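To: Wemaddale Small Spaces list
From: Rajkumari Chauhan
Date: 9/5/18
Subject: Re: [smallspaces] What do you keep on your table?

Lodhi wrote:
> I've cleared the table in the front room for the first time since
> February and now I can't decide what goes back on it. My sister says
> leave it bare. I think bare looks like we're about to move out.
> Does anyone keep things on a table they use every day, and if so how
> do you stop it turning into a heap? Real flowers are out, I forget
> the water and then there's the smell.
> Also, is an artificial plant a crime?

Lodhi, no, not a crime at all! I had to answer this one straight away, even though I still owe two of you replies about shelf brackets (sorry, they're coming, I've found the receipt).

I was dead against artificial flowers for years. My aunt had a basket of silk roses on top of the telly that had gone the colour of weak tea, and I thought that was what they all came to. Then I started looking at the small potted ones, the sort with the pot already part of it, and I've completely come round. You can pick them up with one hand. They don't drip on anything. You can shift them from one end of the table to the other three times in an evening until they look right, and I do, and it's my favourite bit of the whole business.

What works for me on a pale table is one plant and one book. The plant goes towards the left, the book lies flat over on the right, a little bit crooked, and you leave all that lovely wood showing in between. I like a grey pot with white flowers, the plumeria sort with the yellow middles, because they look cheerful without shouting. For the book I'd go for a strong colour. Teal is gorgeous against light wood! Hardback if you've got one, because paperbacks curl up at the corners and then the whole thing looks like a waiting room.

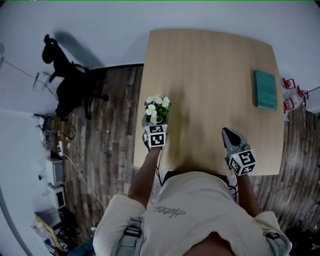
Dridine wrote back off-list to say she'd go further and stand the plant on top of the book, so there's only one thing to lift when you lay for supper. She's done it that way ever since she moved in and says the extra bit of height makes a small plant look as if it was meant. Her one warning was to try it with a book you've finished, or you'll never get to the end of it.

I tried that last night and I do see what she means, but I missed the gap. I'm keeping mine apart for now. If your table's narrow, though, Lodhi, hers might be the better way round. You said it was the drop-leaf one from Jondmont, didn't you? With the leaf down I'd stack them, with the leaf up I'd spread them out.

On the heap question, my rule is that post never touches the table. It goes in the tray by the door, and if the tray's full I have to deal with it before I sit down. I've been fairly good about this, apart from the seed catalogue, all 362 pages of it, which I kept telling myself counted as a book. It doesn't. It's in the kitchen now.

Dusting: a dry, soft paintbrush, going from the middle of each flower outwards. Don't forget underneath the leaves, that's where it gathers. Mine takes 2 minutes while the kettle's on. I wouldn't use a damp cloth unless you know what the petals are made of, as I had some cheap ones go limp on me. And do feel the bottom of the pot before you start sliding it about. If it's rough, stick a circle of felt under it. I got a sheet of 14 from the hardware shop and they've gone on everything I own, including the butter dish.

Do send us a picture when you've settled on something! And if you end up with it bare after all, I'd still like to see it, especially if your sister's in it looking pleased with herself.

Brackets next, I promise.

Rajkumari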